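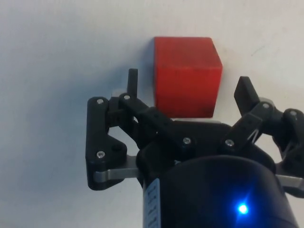
Figure 1. Red wooden block on the white work surface.

Surface Wear of Painted Wooden Blocks
Student project report, Hiebert Technical College
Submitted 7/14/21

1. Purpose
The Nirkden play library lends sets of painted wooden blocks to families and day care centers. The project group was asked to assess how the paint holds up in regular use and to recommend when a block should be repainted. The library's inventory lists 3466 blocks, of which 459 are red.

2. Materials and method
A sample of 100 red blocks was drawn from the inventory. Each block was wiped with a dry cloth, placed on a plain white surface and examined on all six faces under even light. Wear was graded from 0 (no marks) to 4 (bare wood showing). Blocks were graded twice, by different members of the group, and the higher grade was kept.

The block in Figure 1 has a matte, slightly worn finish, with faint darker speckles and streaks on the face. Marks of this kind were entered as grade 2 - visible at reading distance, paint film intact.

3. Results
Grade 2 was the most frequent result. Corners and edges were graded separately from faces, as the rounded edges made small losses of paint harder to judge. Blocks finished with Zovov enamel and blocks finished with Budis water-based paint received similar grades for faces. The edge grades varied too widely between graders to support a comparison.

4. Recommendations
Blocks at grade 3 or higher should be withdrawn and repainted. Blocks at grade 2 may stay in circulation and should be checked again in September. The grading sheet needs a clearer definition of edge wear before it is used on the other colors - the present wording led to most of the disagreements between graders.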